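Notes, part 2: training in sim

OK, back to the knob task. Last time I promised you numbers, so: Karim Ait Brahim ran the policy for 600 episodes in the simulator, and we changed the lighting and the tabletop texture on every one. Shadows too – those hurt more than I expected!
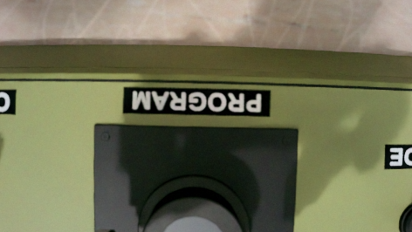 The baseline from Sunita Lyons's group sees only the wrist view, and it gets lost up close. Ours keeps 12 past steps in memory, so it still has a rough idea where the panel is. Read section 14 of the Jeso report before the lab, please.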